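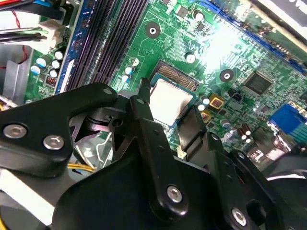

Visit to the Trultstead repair and reuse workshop

Neema Gachanja and I went to the Trultstead workshop in September 2018, after Konrad Sadowski wrote to our group to say they were opening the boards section to visitors. We had been once before, when it was only desks and shelving. The boards section is new and takes up the far end of the ground floor, past the loading door.

Parking is on Flernside Road. Use the side entrance and sign in at the window. There were 12 of us on the tour, which was about the limit for the space between the benches.

Intake

Computers come in on pallets from offices and schools. Each one gets a number when it is unwrapped, and the number stays with the case, the drive and the board after they are separated. The machine on the scale when we walked in was number 3931. Drives go into a locked cage and are wiped in another building, so we did not see that part.

Adhiambo Ogola runs intake and took most of the questions. Someone asked what share is scrapped straight away. She said it depends almost entirely on the sender, and that a school that stores its old computers in a damp basement will send nothing worth testing.

Boards

Motherboards are checked with the processor in the socket. The one we looked at longest was green, with a silver metal lid on the processor and a strip of copper-colored contacts showing in the socket above it. I had only ever seen these parts under a cooler, and the contacts are much finer than I expected. Konrad said bent contacts are the most common reason a board is rejected, and that most of them get bent by people in a hurry.

Old thermal paste is cleaned off with alcohol and lint-free cloth. Boards that pass are bagged, labeled and put in a rack by socket type. Boards that fail go in gray crates for the metals buyer. The crates are heavier than they look and visitors are asked not to lift them.

The processors have their own trays, with 22 to a tray. They are sorted by model and tested again before sale. Neema asked about buying a few for her evening class and was told to email a list, as they don't sell from the bench.

Packing room and shop

The packing room was being rearranged and we only walked through it. The shop at the front sells tested desktops, monitors and loose cables. Prices are on the lids. I bought two power cords and a keyboard.

Practical notes

The tour takes 2 hours with the shop. Wear closed shoes. There is coffee in the front room but nowhere to eat, and the bakery across the road shuts early. The boards area is warm and there is nowhere to sit, so anyone who can't stand for long should ask for a stool at the window.

Konrad is taking names for the next visit. Groups need to give him the number of people in advance.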